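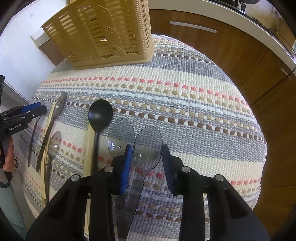
Wovov hand gripper kit for recording household tasks
Sold singly or as a left and right pair
Reviewed by the Semple buying desk

Summary

The Wovov kit lets a person record table and kitchen jobs by hand, with a gripper in each fist and a camera riding on top, so that a robot arm can later be trained on what was recorded. We stock it, and we think it is decent hardware. We are less sure about some of the claims that travel with tools of this type, and this page says where.

What you get

Two hand-held grippers, each with its own wide-angle camera mount
Two spare sets of fingertip pads
A charging dock and leads
A hard case with cut foam
The Wovov recording software, licence for one computer

A robot arm is not included and you don't need one to record. You will need one to find out whether the recordings were any good.

What it is good at

Speed, mostly. Driving an arm by remote control through a cutlery job is slow, and people get bored and start to cheat. With a gripper in the hand, most people are picking things up within 5 minutes of opening the case. The view comes from the tool itself, which helps when you move to an arm carrying the same fingers and the same lens. If your arm carries different fingers, expect trouble.

It also goes where the work is. Someone's kitchen, with its own cupboards and its own striped table cloth, makes a better test than a grey bench in a lab, and you can set up in one without moving the furniture.

What we doubt

"Learns any task from a handful of examples." We have heard this from more than one seller. Our own trial at the Redby flat was a cutlery sort: spoons and chopsticks spread on a woven cloth, to go into a plastic basket. The first batch gave us an arm that could find the black spoon and very little else.

"Works with clear objects." Please test this before you believe it. A transparent spoon on a striped cloth shows the stripes straight through its bowl, and about all the camera gets to go on is a small glint and a faint outline. A person holding the gripper knows the spoon is there and closes on it without thinking. The recording looks perfect, and the trained arm may still close on a stripe. Put two clear spoons side by side with their bowls touching and you have a harder job again. We would keep these cases in the set, but mark them and score them on their own.

"No training for staff." They need some. Thin things lying flat are awkward with wide fingers, and chopsticks tucked under a spoon are worse. New users tend to nudge items into an easier spot first, and the software won't tell you they did it. Ask them to leave the nudge in the recording or throw the whole attempt away. Trimming it out teaches the arm a table that doesn't exist.

How many recordings

The leaflet that came with our stock suggests 10 for a simple pick. For one object on a plain surface, perhaps. For a mixed sort in a real room we would plan on 1,000, across several tables and cloths and at different times of day. Skolwood, who hire the kit from us, work in batches and retrain between them. We think that is sensible, as a bad habit shows up early.

Check before each session

Lens wiped
Pads seated square in both fingertips
Fingers opened and closed fully once, to set zero
Left and right units named correctly in the software (swapped names are the commonest fault we see in returned data)
Lighting left as the room has it

Known faults

The pads wear on the inner edge. Replace both sides together or the grip drifts.
Tracking drops out if a gripper is held very close to a blank white surface. The software flags long gaps but lets short ones through.
The case foam does not fit the dock with its lead attached.

Warranty and returns

The grippers are covered for 19 months, pads and leads excluded. Unused kits can come back in the original case. Recorded data is yours and we don't keep copies, so take it off the drive before sending anything for repair.

Hire

Pairs can be hired by the week from the Semple desk. We would suggest hiring first, with your own cutlery and your own table, and buying if the results hold up.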